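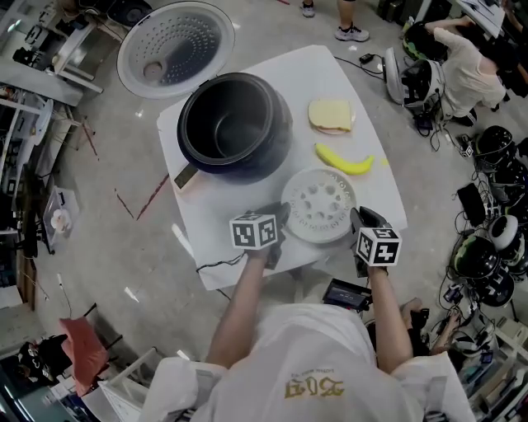

Rice cooker pot, inner lid, sandwich and banana on the white table.

Kitchen Things on the Table: Rice Cooker
Posted Feb 26, 2021

Part of the Brokudcombe kitchen gallery. The gallery covers everyday cooking gear and the small jobs that go with it - taking things apart, setting them out, putting them back. We started it in December with kettles and toasters and have been adding a page when there is something new to show. The rice cooker is the first item with more than one lid, so it gets a longer note than the others.

The pot
Black inside, open and empty. The inner pot is the part that does the work and the part that wears out first. Ours came from the Jaramillo secondhand shop and the coating is still good. We wash it with a soft sponge and never use a metal spoon in it. If you are buying used, run a finger over the bottom of the pot before you look at anything else.

The lids
The small lid on the table is round and white with a ring of holes. The bigger round lid is on the floor, up and to the left of the table, and has a perforated panel on its inner side. Starch collects in holes like these and dries hard. A soak in warm water loosens most of it, and an old toothbrush gets the rest. Let a lid dry all the way before it goes back on - a damp one will smell by the next day.

The food
A sandwich on pale bread, on a small white plate, with a yellow banana next to it. No rice on this page. For those who wrote in asking about amounts, we use 2 cups of dry rice for a table of six and rinse it until the water runs mostly clear. After the cooker clicks off, leave it shut for ten minutes, then fluff.

The table
Plain white top, wiped down with dish soap and water. It is a good surface for sorting parts because dark pieces stand out on it. White lids are harder to spot, so put them where you will see them.

Other pages in this gallery
Kettles and toasters
Plates and small bowls from Skarari
Lunch boxes
Storage bins and what fits in them

Prints of any picture in the gallery can be ordered through the Berkine print desk. Give the page title and the size you want.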